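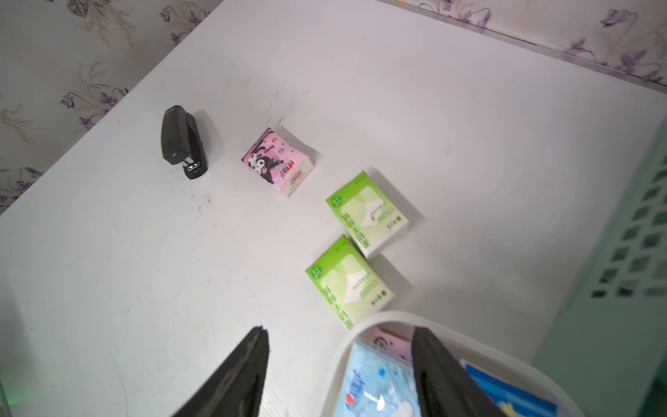
A reader from Gernano wrote to ask how a robot knows where its own fingers are, and whether it ever gets that wrong.

It does get it wrong, and fixing that is part of looking after the machine. The robot cell we use is called Sadel. It has two arms, and its job is to move small packets of tissues.

## Finding zero

Each joint in an arm has a sensor that measures how far the joint has turned. The sensor needs a starting point, called zero. If zero is set a little off at the shoulder, the error grows along the arm, and the fingers can miss a packet.

To set zero, a technician does the following:

1. Stops the program and switches off the power to the motors.
2. Moves the arm by hand to a marked position.
3. Tells the computer to save that position as zero.
4. Turns the motor power on and tests the arm at slow speed.

At Sadel this is done after every 80 hours of work. It is also done whenever a motor is changed.

## Checking the grippers

A gripper is the robot's hand. Sadel's grippers have two fingers each, and they close to hold a packet between them. Squeezing too hard crushes the packet. Squeezing too lightly drops it. The technician sets the force on the computer, then runs 60 test grips and writes down any that fail.

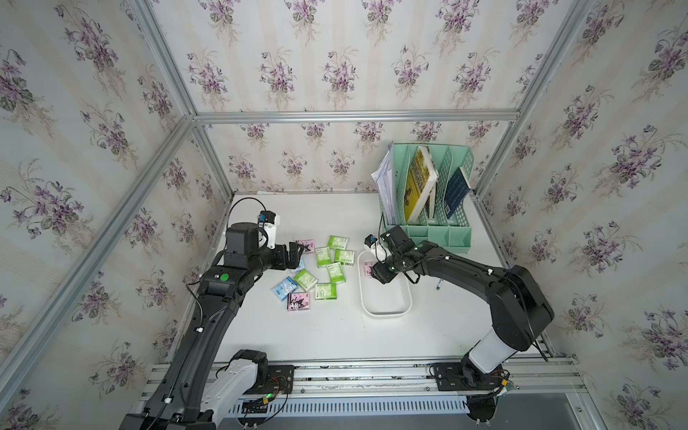
*The two arms of the cell, mounted on the front rail. A pink packet lies in the white tray.*

## Cables and cameras

Every time a wrist bends, its cable bends too. A cable needs a loop of slack - a bit of extra length - so that it is not pulled tight. The technician moves each joint slowly to the end of its travel and watches the cable the whole way.

Camera lenses are wiped with a soft, dry cloth. A fingerprint on the lens blurs the picture, and the computer may then judge the edge of a packet to be in the wrong place.

## Words to know

**Joint:** a part of the arm that turns or bends.

**Rail:** a metal bar that other parts are bolted to.

**Slack:** spare length in a cable.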